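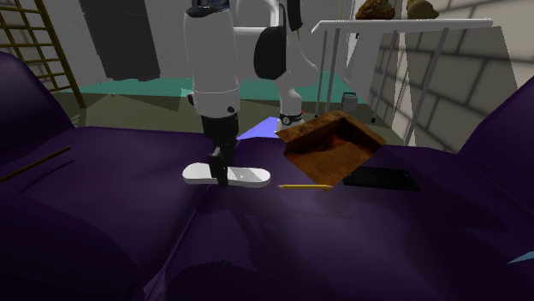
O projeto arqueológico Clandero comunica a conclusão da análise osteológica de uma sepultura dupla identificada em março na necrópole de Favham. A sepultura, aberta em calcário e coberta por lajes, continha 2 indivíduos adultos depositados em decúbito lateral. A divulgação dos resultados far-se-á numa sessão aberta, na sala de leitura do projeto, com lugares sentados do tipo sofá roxo de assento largo e estofo liso, e será acompanhada da distribuição do relatório preliminar.

Favham, 3 de outubro – Os trabalhos de campo abrangeram uma área de 600 metros quadrados no setor norte da necrópole. Foram recolhidos 404 fragmentos cerâmicos, na maioria de pasta cinzenta e fabrico a torno, além de contas de vidro e de uma fíbula de bronze incompleta. O inventário está concluído e foi depositado na reserva do projeto.

A determinação do sexo baseou-se na morfologia da bacia e do crânio. O indivíduo A é do sexo feminino, com idade à morte estimada entre os 35 e os 45 anos. O indivíduo B é do sexo masculino e mais jovem. Ambos apresentam alterações degenerativas na coluna lombar, compatíveis com o transporte repetido de cargas. Não foram observadas lesões traumáticas perimortem. 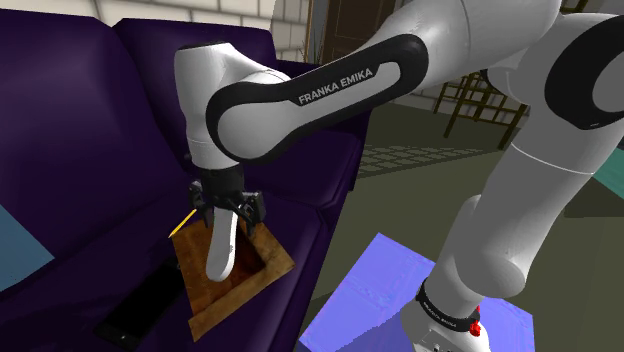
Braço robótico branco e preto com a inscrição «FRANKA EMIKA», sobre um sofá roxo-escuro.

A datação por radiocarbono foi realizada pelo laboratório Gisell sobre colagénio extraído de costelas. Os intervalos calibrados dos dois indivíduos sobrepõem-se, o que é compatível com deposições simultâneas ou separadas por um período curto. A estratigrafia não permite distinguir entre as duas hipóteses – o enchimento da fossa é homogéneo e não apresenta sinais de reabertura.

As análises de isótopos de estrôncio, a cargo da unidade Kang, incidiram sobre o esmalte dentário. O indivíduo A apresenta valores concordantes com a geologia local. Os valores do indivíduo B situam-se fora desse intervalo e indicam uma infância passada noutra região, ainda por determinar. Está em preparação uma série comparativa com amostras de fauna e de água.

O setor norte permanece coberto com geotêxtil até à próxima campanha. O relatório preliminar pode ser pedido ao secretariado do projeto Clandero.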